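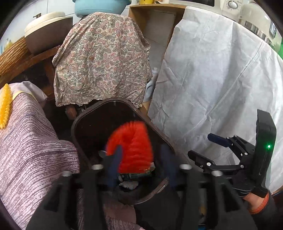
The Brass Band That Wouldn't Stay Home

I first heard Gravulix through a wall. It was February, I was in a hotel in Dulilholm with a cold and a deadline, and somebody on the other side of the plaster was playing the same four bars on a trombone over and over (and over). By midnight I was humming it. By breakfast I'd bought a ticket.

If you haven't run into them yet, Gravulix is a brass and drums outfit that plays something between street parade music and old disco, with a tuba where the bass guitar ought to be. They'd say it's dance music and leave it there. The show I saw was in a hall that holds 400, and I spent most of it pinned against a coat rack, grinning like an idiot!

The new record is called Risteck, after the road where they used to rehearse above a tire shop. It's their second, and it's a lot looser than the first. The opener, "Khoury," takes its time getting going, two minutes of hand drums and one very patient saxophone, and then the horns all pile in together and you're done for. I played it in the kitchen and burned a pan of onions. I've played it in the car, too, and I don't recommend that near a speed camera.

Not everything works. There's a slow number in the middle that wants to be a heartbreaker and mostly made me check how long was left. The vocals on side two are buried so deep I thought my left speaker had gone (I got up and wiggled the cable). But then "Paper Lanterns" comes along with that trombone line from the hotel, my trombone line, and I forgave them everything.

They pressed 3000 copies on vinyl, and the sleeve is a fold-out thing with the horn charts printed inside. I can't read music very well, but I had a go at the first page on my daughter's recorder. She has asked me not to do that again.

The spring tour was supposed to start right after the release. You know how spring went. So the band has been putting out short sets recorded at home, each player in a different kitchen or hallway, and I was ready to be bored by them because I've sat through a lot of those lately. They're great. The tuba player does his parts on a staircase and the echo is enormous.

I still want the hall, though. I want the coat rack and the sticky floor and that tuba coming up through my shoes. The Dulilholm date has been moved but not canceled, and my ticket is stuck to the fridge.

Posted 23 May 2020

More in Music
- Five marching bands worth missing a parade for
- My summer with a secondhand trumpet
- Kitchen concerts: the good, the bad and the buffering
- How to store your records in a damp apartment

Contact us | Copyright 2020, all rights reserved | Back to top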